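Subject: Re: [santoro-listeners] Lodum at the Vorent Room - anyone going?

Hi Loredana, hi all,

On a morning in April, Loredana Testa wrote:

> Has anybody seen Lodum since they started playing as a trio again?
> They're at the Vorent Room next month and I'm on the fence. Last time
> I caught them the sound was so muddy that I gave up before the encore.
> Also, does anyone know if Ottavio Carbone is still on accordion? I
> would drive a long way for him and not very far for anyone else.
>
> Loredana

Yes, he is, and yes, please go! I saw them at Jumport two weeks ago and I've been meaning to write to the list ever since, so thank you for giving me the push.

First, the sound. I remember the show you're talking about (I was over by the left speaker and could hear nothing except bass drum) and this was a different thing altogether. They've dropped the drums, for a start. It's Ottavio on accordion, Ornella Sorrentino singing and playing guitar, and a young man named Leonardo Bianchini on upright bass, who looked scared to death for the first two songs and then settled in beautifully. I could make out every word Ornella sang, including a verse in "The Ferry Song" that I had been getting wrong for years. I won't tell you what I thought it said.

They played for close to two hours with a short break, and I wrote down 26 songs, though I may have missed one when I was hunting for my other glasses. The first half leaned on the new record, and I'll admit I didn't know most of it. There's a slow waltz, third or fourth in, that I'd happily have heard twice. After the break it was nearly all old favorites. Ottavio took a long solo in the middle of "Lanterns" and the other two just stood back and let him go, and when he came out of it he'd somehow ended up in a completely different key and Leonardo had to scramble to catch him. Big laughs on stage and off.

I should say that Ornella's voice has gotten lower. A couple of the high ones have been brought down to suit her, and my brother-in-law, who came along, missed the old sparkle. I like it better this way - she sounds like she's telling you something across a kitchen table.
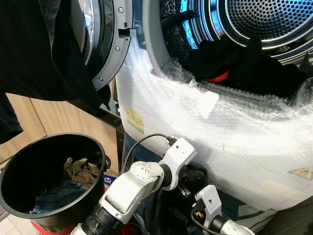

Tickets were 25 dollars at Jumport and I'd guess the Vorent Room will be close to that. The doors there open at 6 and the seats aren't numbered, so if you want to watch Ottavio's hands, get there early and sit on the right side as you face the stage. The back rows are under the balcony and I wouldn't bother with them. There's parking behind the bakery, or there was last fall.

I'm planning to go again myself, and I have room for two in the car if anyone is coming from the north side and doesn't mind an early start and a fair amount of humming. Write to me off-list and we'll sort it out. Loredana, if you do come, find me at the break and I'll show you my song list, such as it is.

All the best,
Rochelle Kapoor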